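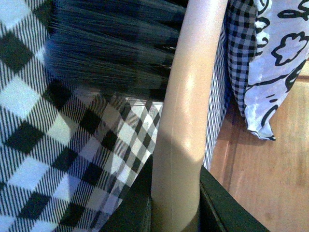 체크무늬 면직물 세탁과 보관 요령

작성: Sachiko Tanabe / 2020년 12월

흑백 체크처럼 명도 차이가 큰 원단은 단색 원단보다 이염이 눈에 잘 띈다. 아래 내용은 면 및 면 혼방 식탁보, 셔츠, 쿠션 커버를 기준으로 정리하였다. 울이나 레이온 혼방은 취급 표시를 따른다.

1. 이염 확인
안쪽 시접에 미지근한 물을 묻히고 흰 면포로 눌러 둔다. 면포에 색이 옮으면 단독 세탁한다. 첫 세탁에서는 색이 나오지 않더라도 흰 빨래와 섞지 않는 편이 안전하다.

2. 먼지와 보풀
마른 상태에서 먼저 제거한다. 솔은 모가 길고 부드러운 것을 쓰고, 결을 따라 한 방향으로만 쓸어낸다. 왕복으로 문지르면 섬유 끝이 일어나 검은 칸이 희끗해진다. 점착 롤러는 잔여물이 남는 제품이 있으므로 안쪽에 먼저 시험한다.

3. 세탁
물 온도는 30도 이하, 세제는 중성. 세탁망에 넣을 때는 뒤집어서 느슨하게 접는다. 염소계 표백제는 흰 부분만 얼룩졌더라도 쓰지 않는다. 경계선에서 검은색이 갈색으로 변하며, 변한 색은 되돌릴 수 없다. 부분 얼룩은 세제를 푼 물을 면봉에 묻혀 두드린다. 형광증백제가 든 세제를 반복해서 쓰면 흰 부분이 푸르스름해 보일 수 있다.

4. 탈수와 건조
탈수는 약하게 1분 이내. 꺼낸 즉시 네 귀를 잡고 당겨 격자를 직각으로 맞춘다. 마른 뒤에는 틀어진 무늬를 바로잡기 어렵다. 그늘에서 말리고, 건조대 봉에는 격자선과 나란하게 건다. 젖은 채로 겹쳐 두지 않는다.

5. 다림질
약간 덜 마른 상태에서 뒷면을 다린다. 밀지 말고 눌렀다 떼는 식으로 옮긴다. 사선으로 밀면 바이어스 방향으로 늘어나 줄무늬가 휜다. 검은 부분의 번들거림은 덧천을 대면 줄어든다.

6. 보관
접는 선은 격자선에 맞추고 두 달에 한 번 위치를 바꾼다. 큰 식탁보는 지관에 마는 쪽이 낫다. 풀을 먹인 원단은 좀벌레가 생기기 쉬우므로 풀기를 빼고 넣는다.

독자 질문
Madhu Sachdeva 님이 식초를 넣으면 색이 고정되는지 문의하셨다. 현재 쓰이는 면용 염료 대부분은 식초로 고정되지 않는다. 헹굼 물에 소량 넣으면 남은 알칼리 세제를 중화하는 정도의 효과가 있다. 표백제와 함께 쓰면 유독 가스가 발생하므로 절대 섞지 않는다.

수선용 자투리는 본품과 함께 세탁해 둔다. 따로 보관한 새 천을 덧대면 색 차이가 나고, 첫 세탁에서 덧댄 부분만 줄어든다.

관련 글: 누렇게 변한 흰 셔츠 깃 처리 / 다리미 바닥면 청소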